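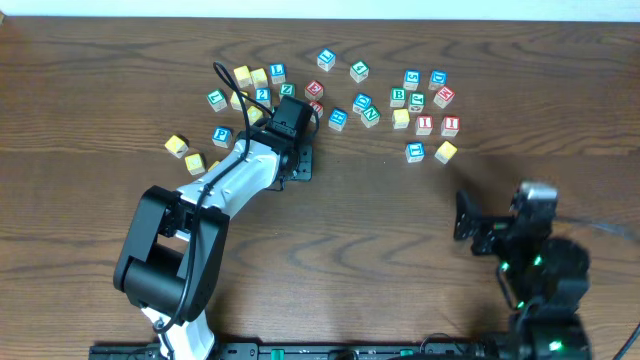
railpost_ken
Cable routing on a two-arm bench cell, looking for opinions before I redo it. The cell is a Hulidano bench pair, two arms on one black rail bolted along the front of a wooden table, and the work is sorting and stacking small alphabet blocks. On the left arm the black cable comes up from the gripper, curls over the top of the arm and runs down along the white link to the shoulder joint. It was that way when I took the cell over and I have mostly left it alone. Lately I get dropouts on the left wrist servo, always with the arm stretched out and the wrist rolled most of the way one direction. The controller logs a timeout, the joint goes limp for a moment, and the run stops. Hour meter says 2,628. Same cable since new as far as the logbook goes.

What I have done so far:
Reseated the plug at the wrist and at the shoulder.
Swapped left and right controller ports. Fault stayed with the left arm.
Retightened the screws on the wrist bracket. Two were loose.
Checked supply voltage at the rail with the arm moving. Steady.

Before I order a new cable I want to know if the loop at the top should be bigger or smaller. The manual shows the arm with no cable on it at all, so no help there.

torque_and_tea
Bigger. I run the same arms and every wrist cable I have lost broke in the first couple of inches behind the gripper plug. If the loop is small the whole wrist roll gets taken up in a short piece of wire. Make the loop tall enough that it opens and closes like a hairpin and put the first clip well down the link.

Also, the fault following the arm and not the port already tells you it is cable or servo. Wiggle the cable by hand with the arm parked and powered, and watch the error counter.

odelbench
I'd go the other way. A tall loop catches on things. With loose blocks all over the table it will sooner or later drag over one and knock it out of place, or the other arm will hook it. I keep mine short and change the cable at 1,470 hours whether it needs it or not. Cables are cheap and a crash is not.

torque_and_tea
1,470 is a strange number to pick.

odelbench
It is when the first one died. I change them at that now.

railpost_ken
Did the wiggle test. Arm parked, power on, moved the cable by hand near the plug and the error counter went from 0 to 600 in a few seconds. Moved it anywhere below the elbow and got nothing. So it is the cable and it is at the wrist end. Thanks for that one.

Still not sure about the loop. Both arms work in the middle of the same pile, and the grippers come close to each other on most picks. That is where I would worry about a hook.

fennimore_b
Check the strain relief before you decide anything. On the older Hulidano grippers the cable goes straight into the connector and there is nothing holding the jacket. All the pull goes on the crimps. Put a clamp on the perforated bracket next to the gripper, there are plenty of holes to choose from. Use a soft clamp or wrap the cable in tape first, and don't squeeze it flat. Once the jacket is held there, the size of the loop matters a lot less.

torque_and_tea
Agree on the clamp. Don't agree that the loop stops mattering. The bend still has to go somewhere.
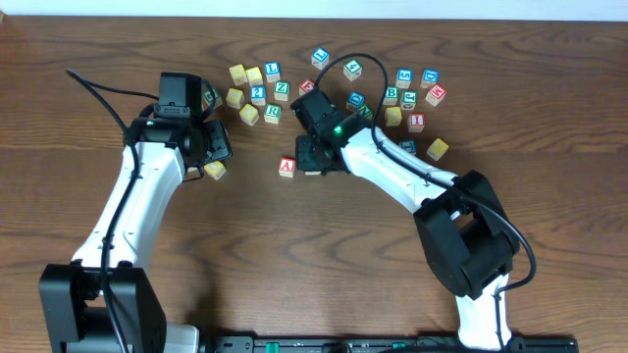

railpost_ken
Some measuring done this afternoon with both arms brought in to the pile, which is the worst case for my job. With the arms in that pose I put a piece of string where the cable would go and rolled the wrist by hand to both ends of travel. A medium loop clears the other gripper, as long as the first clip goes on the white link and not on the wrist housing. A tall loop touched the opposite arm twice. So I am going between the two of you.

Plan is:
Power off and lock out at the supply, not at the software stop.
Park both arms folded back, off the table surface.
Cut the old clips, pull the old cable out from the top end.
New cable plugged in at the wrist first, clamp on the bracket, then roll the wrist end to end before any other clip goes on.
Clips down the link with enough slack to bend the elbow all the way.
Shoulder plug last.

fennimore_b
Good order. Add one thing, rehome the arm afterward. If you had the wrist off its zero while the power was out, it will come back a few degrees wrong and you will be chasing bad picks for a week.

odelbench
Where are you getting the cable? Last time I looked the maker was out of stock.

railpost_ken
Fakow sells a replacement in the same length. I also asked Hegedűs, who make them to order, but they wanted a minimum quantity I can't use.

odelbench
The Fakow one has a stiffer jacket. It works but it pushes the wrist a little when it is cold. I had to raise the holding current on mine.

plainbearing
I would not raise the current. That is covering up one problem with another. If the jacket is stiff enough to move the wrist then the loop is too short, and we are back to what was said at the top. Mine is the Fakow cable with a long loop, stock settings, 4,000 hours on the arm and on its second cable since July.

odelbench
Second cable since July isn't much of an argument for the long loop.

plainbearing
The first one was cut on a table edge. Not a bend failure.

odelbench
Fine. I'd still keep it short.

railpost_ken
Posting the result. New cable in 30/11/2018, Fakow part, medium loop, clamp on the bracket with two wraps of cloth tape under it. Rolled the wrist end to end by hand, then by jog at low speed, then a full run of picks with both arms working. Error counter at 0. Current left at stock. I did see the wrist sit slightly off when the room was cold first thing, so odelbench has a point about the jacket. It went away after a short warmup, and I have added a warmup move to the start of the program.

Opened the old cable up too. Two strands left in the data wire right behind the plug, and the jacket looked perfect from outside.

torque_and_tea
That is where mine go. Do the right arm while you have the tools out. Same hours, same cable.

railpost_ken
Already ordered. The right one shows no errors on the wiggle test but I don't trust it.

fennimore_b
Write the hours on a bit of tape on the rail. I do that for every arm at Urthorpe and it saves looking for the logbook.

plainbearing
What clamp did you use? I need one for the same bracket and the ones I have are too wide for the holes.

railpost_ken
Nylon P-clip, the smallest in the assortment box, with an M3 screw and a lock nut. The washer that came with it was too thick so I left it off.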